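The cable had come loose again, and Sharada Hegde knew it before she reached the bench. The arm was stopped halfway through a reach, and the panel said WRIST LINK LOST in the same gray letters it had used in March.

She set her coffee on the windowsill and pulled the log toward her. The last entry was in her own handwriting. 4 May 2018, cable reseated, 237 cycles, fault did not return. Under it she wrote the word "returned" and left the rest of the line blank.

Cornari had bought the cell from Varma when Varma closed its kitchen lab. It came with the table, the arm, the oven, a carton of dishes and play food, and a manual with the chapter on cabling missing. The man who had written that chapter now worked at Prutino and didn't answer mail. Sharada had been hired to look after conveyors. The cell was down the hall from the conveyors, so it became hers too.

She put the arm in hold, locked out the drive power and waited for the brakes to settle. Then she took the cable between two fingers and followed it up from the base. It was warm near the bottom and cool at the top. At the wrist the plug was seated, or looked seated. She pushed it with her thumb and felt it move the width of a fingernail.

"Same one?" said Telness from the doorway. He ran the floor and liked to know how long things would take.

"Same one."

"I've got people coming through at 2."

"Then I'd better not talk," she said, and he went away.

The plug wasn't the trouble. She had changed the plug already, and the socket after that. The trouble was slack. When the arm reached across the table toward the far dishes it needed all the cable it had, and when it folded back there was nowhere for the extra to go. It pushed outward in a loop, and the loop leaned on the plug. Do that often enough and the plug walks out.

Her father had repaired sewing machines, and he used to say that a thread breaks at the needle but the fault is at the spool. She had been bored by this at nine. She thought of it now and went down on her knees to look at the base.

The clamp there was an old one, black, with a screw whose head had been chewed by the wrong driver. It held the cable tight, straight out of the base, with no room to turn. She backed the screw off a little at a time – it squeaked each time – until the cable could be moved by hand. She let it roll a quarter turn, the way it seemed to want to go, and the stiffness went out of it. She fed 40 millimeters back through and closed the clamp until it held but didn't pinch.

Then she moved the second tie. Whoever had put it on had pulled it down hard against the housing. She cut it off, wrapped a strip of felt around the cable and put on a new tie, loose enough to slide a pencil under. She pushed the wrist plug home and heard it click. It had not clicked in March. She was nearly sure of that.

Before giving the arm its power back she moved it by hand through the long reach and the fold, 3 times each, watching the plug and not the arm. The loop still came out to the side. She didn't mind a loop. It rose and went over and came down again, and nothing pulled.

She wiped the table, put the dishes back where the program expected them and turned the lockout key. The wrist light came up blue. WRIST LINK OK, said the panel. She started the short routine at quarter speed and pulled up the stool.

Telness came back while it was running. He stood behind her with his arms folded.

"What was it?"

"The clamp at the bottom."

"But the fault's at the top."

"Yes," she said.

He watched for a while. He asked whether it would hold through the visit, and she said it would hold through the visit, and he asked whether it would hold after that.

"Ask me at 237," Sharada said.

He went to find his visitors. She drank the coffee, cold by then, and kept her eyes on the plug. When the routine came around to its first position again she opened the log and wrote: base clamp eased, cable rolled a quarter turn, 40 mm fed back, upper tie replaced with felt under. She thought for a moment and added: do not tighten this clamp. She underlined it and put her initials beside it, and went to see about a conveyor.

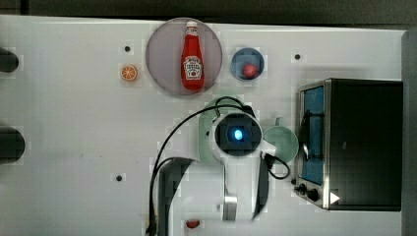
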